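I have been folding sheets wrong for my whole adult life and I'm so happy to finally be writing this thread. Bedding day! All of it! Go!

**1/** Strip everything first. I used to peel off one layer, wander away with it, come back and find the bed sort of half done. Now the whole lot comes off in one go and gets sorted on the floor by the door.

**2/** Fitted sheet goes on before anything gets folded, and it goes on tight. You want a big smooth surface to work on, and a made-up mattress is the best folding table in any home (better than my kitchen table, which has a wobble and usually jam).

**3/** Then throw the first loose piece right in the middle and find a corner. Just one. I wasted so many years trying to grab two at once with my arms out like a scarecrow.

Periwinkle blue on a pale sheet is a lovely combo for this, by the way. You can see every edge! 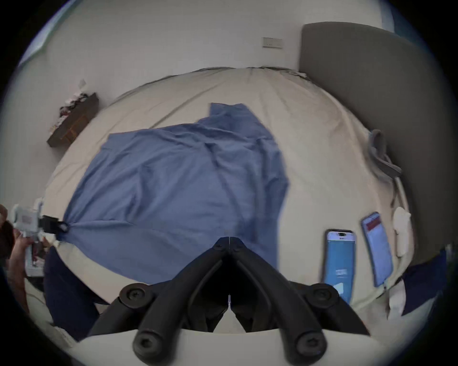

**4/** Do you have to iron cotton sheets after washing?

Ironing is optional. Shake them out while they're a little damp, dry them flat or on a line, and fold them soon after, and most of the creases go by themselves.

**5/** Back to the corner. Pinch it, pull it toward the edge of the mattress, and smooth outward with your free hand. Then the next corner. Wavy edges are fine at this point, they sort themselves out once the first fold is in.

**6/** Fold in half the long way. Smooth. Half again. Smooth. THEN thirds. I did halves all the way down until August and my stacks kept sliding off the shelf in the Vavedine cabinet. Thirds make a chunky little block that stays put.

**7/** Somebody asked how long this takes. My first full bedding day ate up to 40 minutes on the folding alone, and I loved maybe half of it. I put on a podcast now and it flies.

**8/** Color talk, my favorite part. Gray upholstered headboard, plain beige wall, and you can go nearly anywhere from there. Greens, blues, creams, even a rust if you're brave. I keep the walls boring on purpose and let the sheets have all the fun.

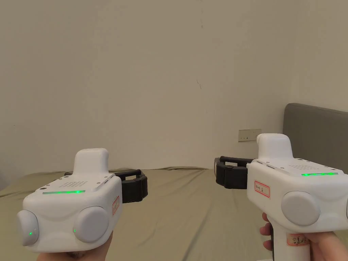 **Fikri Sumampouw**
*Posted May 30, 2020 · bedding, laundry, small rooms*

**9/** Okay, storage! Each set goes inside one of its own pillowcases. Sheet, top sheet, spare case, all tucked in, open end folded under. My Amato set has lived like that since we moved and I have never once had to hunt for its other half.

**10/** And write the bed size on a scrap of tape inside the case. We have 2 sizes here and they look identical folded. Ask me how many times I've wrestled the small one onto the big mattress at midnight.

**11/** Next up is the duvet cover, the one with the 67-inch zipper. Wish me luck, and send me your corner tricks in the meantime, I want to try them all!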